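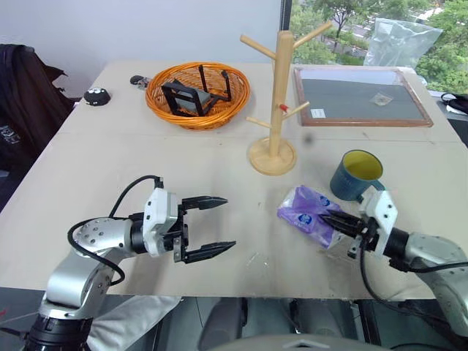 The Wrong Rook

Rook endings are the most common endings in chess, and the decision that comes up most often in them is which rook to move. Club players tend to treat it as a matter of taste. Liya Gashaw, who coaches the second team at Brustham, has spent two seasons arguing that it can be taught as a procedure, and that the procedure should start well before the queens come off.

Her material is a set of 48 games from the Vembridge league, all of them level in material when the first open file appeared. She reads them with one question in mind: at the moment a player put a rook on the open file, what was the rook left behind supposed to do?

Take the ordinary case. White has castled short, the rooks stand on a1 and f1, and the d-file has just been opened by an exchange of pawns. Either rook can go to d1. The textbook answer for many years was to bring the queen's rook, so that the king's rook could take the e-file. This is sound if the e-file is going to open. If it isn't, the rook on f1 has a poor view and the a-pawn has lost its guard.

Moving the king's rook instead keeps the a-pawn covered and leaves a1 available for an advance on the queenside. The price is paid at f2. With the rook gone from f1, that pawn is protected only by the king, and a black bishop on c5 or a knight able to reach g4 may make the move unplayable. Gashaw asks her players to check f2 first, the a-pawn second and the e-file third. If the first check fails, the other two don't matter.

The order is deliberate. A loose f-pawn loses at once, a loose a-pawn loses slowly, and a badly placed rook can usually be moved again.

Eyerusalem Adugna, who plays top board for Arnura, accepts the order but thinks it stops too early. "The file is only worth having if there is an entry square," she says. "I see people spend three moves doubling on the d-file when d7, d6 and d5 are all covered by minor pieces. Then every rook comes off on d1 and they have gained nothing."

Her point is easy to test on a board. Set up a normal middlegame with Black's king on g8, a bishop on e6 and a knight on f6. Both pieces guard d7, and the knight guards d5 as well. White may own the whole file and still have no square beyond the middle of the board on which a rook can safely stop. Exchange the bishop for a knight and the position changes, as d7 now has one defender and a doubled pair of rooks attacks it twice. The exchange should come before the doubling. Done the other way round, Black has time to oppose rooks and trade them.

Once a rook does reach the seventh rank, its work is of two kinds. It attacks pawns from the side, where they cannot protect one another by standing in a chain, and it holds the enemy king on the back rank. The second effect is the more lasting. A king shut in on g8 takes no part in the ending, and the other side is in practice playing with an extra piece for as long as this lasts. Many players collect a pawn on b7 and let the king out to do it. Adugna would sooner leave the pawn and bring her own king to the centre.

There is some dispute over how far this applies at faster time limits. The Yousafzai rapid event in August is played with far less time on the clock, and the three checks take longer than most players there are willing to spend. Gashaw's answer is that the checks get quicker with use. She sets her team positions in which only the rook move is to be found, with no analysis allowed beyond two moves, and she doesn't tell them whether f2 is weak.

Adugna prefers to work from her own losses. She plays each one through as far as the first rook move, covers the score and writes down what she would choose today. Where the two moves differ she plays the position out against a clubmate, once from each side. Where they agree she looks further back, usually to the pawn exchange that opened the file, and asks whether the file should have been opened at all.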